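[보도자료] 레브홈, 11월 콜롬보 작업장 공개의 날 엽니다. 포도 따는 로봇 보러 오세요

콜롬보, 레브홈 홍보 담당 사를라 니샤드

안녕하세요, 레브홈에서 홍보를 맡고 있는 사를라 니샤드입니다. 보도자료라고 하면 보통 "당사는"으로 시작해야 한다는데, 저는 그 말투로 세 줄만 써도 숨이 막혀서요. 그냥 제 말로 쓰겠습니다. 기자님들, 필요한 부분만 골라서 편하게 고쳐 쓰셔도 됩니다!

저희가 11월에 콜롬보 작업장 문을 엽니다. 화요일 하루, 오전 10시부터 오후 5시까지예요. 작년까지는 거래처 분들만 모시고 조용히 했는데, 올해는 농가 분들, 학생들, 동네 주민들, 그리고 로봇이라면 일단 궁금해지는 분들까지 다 오시라고 판을 좀 키웠습니다. 입장은 무료이고 자리는 오전 오후 합쳐서 200명까지 받습니다. 이 글을 쓰는 지금 벌써 150명이 신청하셨어요. 담당자로서 기쁘면서도 의자 걱정에 잠이 안 옵니다.

그날의 주인공은 수확용 로봇 그리퍼 '로코라'입니다. 이름은 개발팀이 지었는데 뜻을 물어보면 사람마다 대답이 달라서, 저는 이제 안 물어봅니다. 로코라가 하는 일은 단순해요. 송이째 달린 과일을 잡고, 들고, 옮겨 놓습니다. 말로 하면 한 줄인데 이게 생각보다 참 어렵습니다. 상자처럼 반듯한 물건은 어디를 잡아도 비슷하지만 포도송이는 알마다 크기도 다르고 튀어나온 방향도 제각각이잖아요. 세게 쥐면 눌리고 살살 쥐면 흘러내리고요.

시연에는 모형 포도를 씁니다. 같은 송이를 하루 종일 되풀이해서 잡아야 하는데 진짜 포도로 하면 점심 전에 주스가 되거든요. (개발팀은 "시험 조건을 일정하게 유지하기 위해서"라고 써 달라고 했습니다. 썼습니다!) 대신 모형이라고 쉬운 건 아니에요. 표면이 반들반들해서 빛을 받으면 알마다 하얗게 번쩍이고, 색도 진한 자주색부터 선홍색까지 섞여 있습니다. 손가락 패드에는 오톨도톨한 무늬를 넣었는데, 매끈한 알을 붙들 때 이 무늬가 한몫합니다. 제가 손톱으로 긁어 보다가 개발팀한테 혼난 바로 그 부분이기도 하고요.
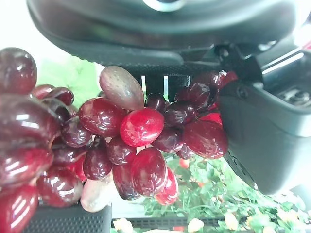

공개의 날, 이렇게 진행됩니다

오전 10시에 문을 열고 먼저 짧은 인사가 있습니다. 개발팀을 이끄는 사를라 바르드와지가 맡는데요, 네, 저랑 이름이 같습니다. 회사에 사를라가 둘이라 전화가 자주 엇갈려요. 기술 질문은 바르드와지에게, 주차 질문은 저에게 해 주시면 모두가 행복합니다.

시연은 오전 11시와 오후 2시, 두 번입니다. 한 번에 사십 분쯤 잡고 있고, 앞부분은 로코라가 송이를 잡아 옮기는 작업, 뒷부분은 송이 위치를 일부러 바꿔 가며 다시 잡게 하는 작업이에요. 개인적으로는 뒷부분이 훨씬 재미있습니다. 잘 안 잡힐 때도 있는데 그것도 그대로 보여 드리기로 했어요. 연출 영상만 틀어 놓고 박수 받는 행사는 저희도 가 봐서 아는데, 집에 올 때 좀 허전하더라고요.

바르드와지의 말을 그대로 옮기면 이렇습니다. "놓치는 장면에서 질문이 제일 많이 나옵니다. 왜 놓쳤는지, 다음에는 어디를 잡을 건지요. 농가 분들이 특히 날카로우세요. 작년에 받은 질문 하나로 저희가 잡는 각도를 완전히 다시 짰습니다."

시연 사이에는 체험 자리가 열립니다. 조종 장치로 직접 송이를 집어 보실 수 있고, 한 분당 3분씩 돌아가며 합니다. 저도 해 봤는데요, 첫판에 아무것도 못 잡았습니다. 인형 뽑기에 자신 있는 분들의 도전을 기다릴게요! 초등학생은 보호자와 함께 참여할 수 있습니다.

물토우와 함께합니다

이번 행사는 농산물 선별 설비를 만드는 물토우와 같이 준비했습니다. 로코라가 송이를 옮겨 놓은 다음에는 누군가 그걸 나누고 담아야 하니까, 언젠가는 두 회사 장비를 한 줄로 이어 보자는 이야기가 계속 있었거든요. 당일에는 물토우 쪽 담당자 두 분이 오셔서 선별 설비를 소개하고 오후 4시부터는 저희 팀과 함께 질의응답을 진행합니다. 두 장비를 이어서 돌리는 시연은 이번에는 없습니다. 기대하고 오셨다가 서운하실까 봐 미리 적어 둡니다.

취재 오시는 분들께

취재진은 오전 9시 반부터 들어오실 수 있습니다. 시연 구역 앞줄은 비워 둘 테니 삼각대 가져오셔도 괜찮고요, 플래시만 꺼 주세요. 로코라는 카메라로 송이를 보고 움직이기 때문에 번쩍이는 빛에 약합니다. 바르드와지 인터뷰는 오후 3시 이후가 가장 여유롭습니다. 시연 직전에는 말을 걸어도 대답이 "네"밖에 안 돌아와요.

작업장 안에서는 앞이 막힌 신발을 신어 주시고, 긴 머리는 묶어 주세요. 바닥에 그어 둔 노란 선 안쪽으로는 안내 직원과 함께 들어가셔야 합니다. 차와 간단한 간식도 준비합니다. 간식에 포도가 있느냐고 물으신 분이 벌써 여럿인데, 있습니다. 진짜 포도로요.

참가 신청은 레브홈 홈페이지의 공개의 날 안내에서 받고 있고, 자리가 차면 마감합니다. 단체로 오실 학교는 신청서에 인원과 도착 시간을 같이 적어 주세요.

문의: 레브홈 홍보팀 사를라 니샤드 (바르드와지 말고 니샤드입니다!)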